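Home | Briefings | Offenses A–Z | Archive | Subscribe

Last updated: November

Receiving stolen property: what the state has to prove

Readers who followed our item on larceny have asked for a companion piece on receiving. The two offenses are often charged together and are often confused, partly because the same goods appear in both counts. They have different elements, and in most states a person can't be convicted of both stealing an item and receiving that same item.

In outline, receiving has four parts. The property must be stolen. The defendant must have received, kept or disposed of it. The defendant must have known, or in some states believed, that it was stolen. And there must be an intent to deprive the owner. Statutes differ in their wording, and several states have folded the offense into a single theft statute. The parts stay much the same under either layout.

Receiving does not require that the defendant hold the goods in hand. Control is enough. A person who directs that a van be unloaded into a storage unit, and who keeps the only key, has received the contents even if someone else did the lifting. Standing near stolen goods, or riding in a car that has them in the trunk, is usually not enough without something more.

Take the case of a small shop, Hamell, that buys used sporting goods for resale. A seller offers 19 boxed pairs of Grutasport running shoes, tags on, for a total of $218. The shop pays cash and writes no receipt. The shoes were taken from a warehouse run by Ratitz the week before. The shop owner says later that she had no idea.

Knowledge is the element most often fought over, and it is nearly always proved by circumstances. A court will look at the price against the usual retail price, the condition and number of the goods, the seller's story, the lack of paperwork, and anything the buyer did afterward to hide the purchase. In the Hamell case the price comes to less than $12 a pair. Retail is $158. A jury may infer knowledge from that gap, but it does not have to, and in many courts the judge must tell the jury so.

Some states go further for dealers. A pawnshop or secondhand store may be presumed to know that goods were stolen if it paid far below value and made no reasonable inquiry into title. The presumption can be rebutted. A copy of the seller's ID and a signed bill of sale are the usual evidence on that point, and many local ordinances require both to be kept in any case.

Value sets the grade of the offense. The measure is fair market value at the time of receipt, so the $218 that Hamell paid is evidence of value but does not settle it. Where several items were received in one transaction, their values are normally added together. Where they came in over some 21 separate purchases, the rule depends on whether the state allows small amounts to be combined under a common plan.
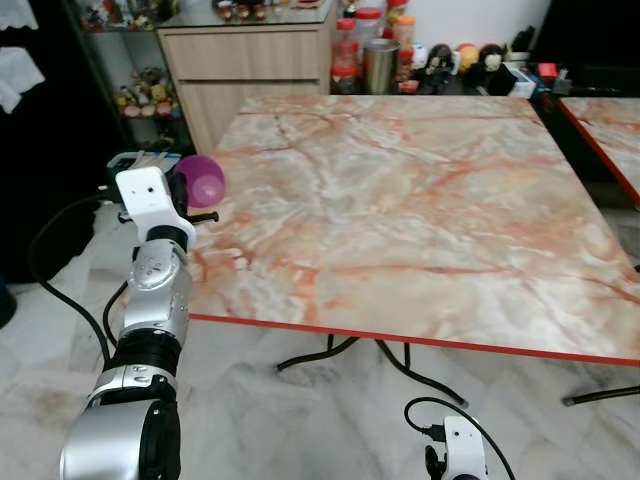 One further point concerns recovered goods. Under the older common-law rule, property that the police or the owner have taken back is no longer stolen. If officers recover the shoes and then send an undercover agent to sell them to Hamell, the completed offense fails on its first element. The charge in that case is normally attempt. States that use the "believing" wording have mostly closed this gap by statute, and there the full offense can be charged.

Good-faith buyers are in a different position. A customer, Pešek, who bought one pair from the shop at an ordinary price has committed no crime, but has no title to the shoes either. A thief passes nothing, and neither does anyone down the chain. Pešek must give the shoes back on demand and may then claim the price from the shop under the warranty of title. If Pešek learns the facts and keeps the shoes anyway, the word "retains" in many statutes comes into play – the later knowledge can be enough.

Limitation periods for receiving, and the question of when retention stops being a continuing offense, will be covered in the next issue.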